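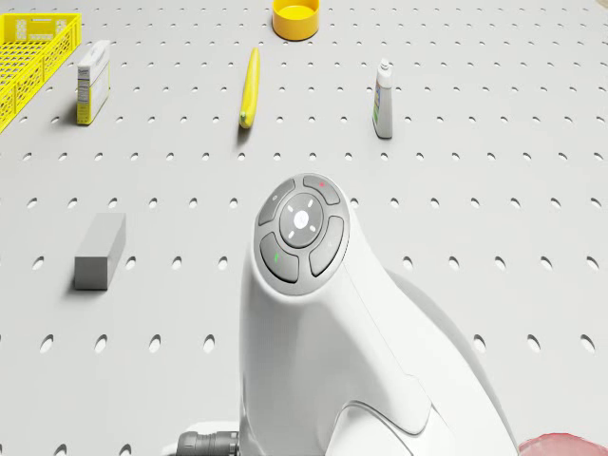
3.2 Stimuli and surface conditions

The aim of the second experiment was to establish whether a regular background texture affects the distance at which shoppers judge a packaged item to be within reach. Earlier work on texture gradients has mostly used ruled lines or checks, which carry strong straight edges and so mix the effect of spacing with that of linear perspective. We used rendered surfaces with repeated small openings instead. In Figure 4 the holes in the light gray tabletop grow larger towards the bottom of the picture and close up into tight dotted lines towards the top, and it is this change in size and spacing that we refer to below as the gradient. A plain surface of the same mean brightness served as the control.

Figure 4. Perforated surface with a yellow crate and an upright carton.

Participants were recruited through the Prurkance panel and completed the task on their own screens. Of the 2768 people who opened the study, 1229 passed the screen-size check and finished both blocks. Those who used a phone were excluded at the outset. Each trial began with a blank field lasting 800 ms, followed by the stimulus for 1000 ms, after which a response bar appeared. Participants moved a marker along the bar to show how far away they judged the named item to be. No feedback was given.

The order of the two blocks was reversed for half of the sample. Within a block, trials were shuffled afresh for each person, with the single restriction that the same item could not be named twice in a row. Responses made before the bar was fully drawn were dropped, as were those in which the marker had not been moved from its starting point.

Judgements were scaled within participants before analysis, as people differed widely in how much of the bar they used. We then fitted a mixed model with surface condition and block order as fixed effects and with participant and item as random intercepts. A fuller model with random slopes for surface did not converge and is not reported. Item names were checked for length and familiarity against the Gramard word list, and two were replaced after piloting.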